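Drei Wochen steht das Ding jetzt bei mir im Arbeitszimmer, und ich schulde euch seit mindestens zwei davon einen Bericht. Also los!

Kurz für alle, die neu mitlesen: Wurnelitz verleiht seit dem Herbst den zweiarmigen Kosetti als Mietpaket, mit Greifern, Kamerakopf, Software und einem ziemlich dicken Ordner. 351 Euro im Monat, Mindestlaufzeit 3 Monate. Viel Geld für ein Hobby, ich weiß. Für zwei Arme, die man nicht selbst zusammenlöten muss, fand ich es trotzdem verlockend (und mein Fahrrad hält bestimmt noch einen Winter).

## Aufbau

Geliefert wurde an einem Mittwoch, in zwei Kisten, von denen die größere nicht durch die Tür vom Arbeitszimmer wollte. Also im Flur ausgepackt. Die Anleitung verspricht eine Stunde bis zur ersten Bewegung, ich saß bis kurz vor Mitternacht da, was aber auch daran lag, dass ich die Kabel der beiden Greifer vertauscht hatte. Links fuhr zu, wenn rechts zufahren sollte. Sehr lustig, so ungefähr fünf Minuten lang.

Die Kalibrierung läuft über ein Programm namens Cluvstead, und das ist wirklich schön gemacht: große Knöpfe, verständliche Fehlermeldungen, sogar auf Deutsch. Nur speichern muss man selber. Ich habe das zweimal vergessen und zweimal von vorne angefangen, grrr.

## Der Alltag

Was kann er denn nun? Aufräumen will ich ihm beibringen, also Kleinkram vom Tisch nehmen und dahin legen, wo er hingehört. Man führt die Arme ein paarmal durch die Aufgabe, Cluvstead rechnet über Nacht, und morgens probiert man mit dem Kaffee in der Hand, was hängen geblieben ist. Bei weichen Sachen klappt das erstaunlich gut. Stifte sind eine andere Nummer! Die liegen so flach, dass die Finger fast auf der Platte aufsetzen müssen, und ein Millimeter zu hoch heißt schon Luft greifen. Von 11 Versuchen mit einem Marker sind mir 10 gelungen, allerdings erst, nachdem ich die Greifhöhe von Hand nachgestellt hatte. Davor reden wir nicht drüber.

Der graue Marker neben dem schwarzen Stifthalter ist gerade meine Lieblingsaufgabe, der rechte Greifer steht schon drüber:

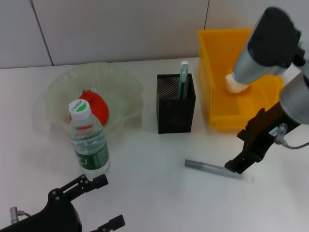
Vivek Negi schrieb mir dazu, er würde beim Kosetti auf jeden Fall die weicheren Fingerauflagen dazubestellen, mit denen müsse man die Höhe längst nicht so genau treffen, und die Mindestlaufzeit könne man beim Support auch mal freundlich ansprechen. Die Auflagen habe ich gestern bestellt. Beim Support hänge ich noch in der Warteschleife, mit Panflöte.

Was mich sonst stört: der Lüfter. Der läuft auch dann, wenn beide Arme stillstehen, und nachts höre ich ihn durch die Wand. Und ein längeres Netzkabel hätte bei dem Preis schon drin sein dürfen.

Ob ich verlängere, entscheide ich, wenn die neuen Auflagen drauf sind. Nächstes Mal gibt es dann den Vergleich, mit denselben Stiften und hoffentlich mehr Schlaf.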